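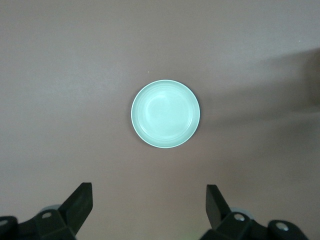
sedberg_walker
So I've been using a mini trampoline (rebounder) every morning since February and I want to hear from people who've stuck with these longer than me. I do 2 sessions, before work and after dinner, and my knees feel better than they have in ages! My sister gave me a hard time about exercising on an empty stomach, so now I have a little something first, out of a round, shallow bowl, pale mint green like the one up top - anything bigger and I feel it bouncing right along with me. Anyway, mine is the Sultine with the bungee cords and I'm 63, if that matters. Does anybody else do gentle bouncing only, feet never leaving the mat?

Chibuzor Edet
Gentle only, yes. I went too hard my first month and my calves were rocks. Which cords do you have, the soft ones or the firm ones? I weigh a bit more than the soft set is meant for and I was bottoming out.

sedberg_walker
Soft! I didn't know there was a choice, lol.

okeke_gal
I'll be the grump. I paid almost 700 dollars for a fancy one and a brisk walk does more for me. I get that it's fun, but people talk about these things draining toxins and fixing everything from sleep to thyroid, and I'd want to see some proof.

Esperanza Pastor
Okay but she didn't say any of that, she said her knees feel better. Mine do too. I can't walk on the sidewalks in Wasbridge all winter (ice, hills, dogs) and this I can do in my socks in front of the TV. I do 100 small bounces, rest, then go again.

okeke_gal
Fair enough on the ice. I still think a lot of it is just moving more, and you could get that from marching in place for free.

Chibuzor Edet
Marching in place bores me to tears though, and I quit things that bore me. Are you using the handlebar, sedberg? My balance isn't great and I held on for weeks.

sedberg_walker
I have the bar but only grab it at night when I'm tired. Esperanza, socks?? I go barefoot, I was worried about slipping.

Esperanza Pastor
The grippy kind, with the rubber dots. Regular ones are a bad idea, you're right about that. And ask your doctor before you switch to firmer cords if your knees have a history.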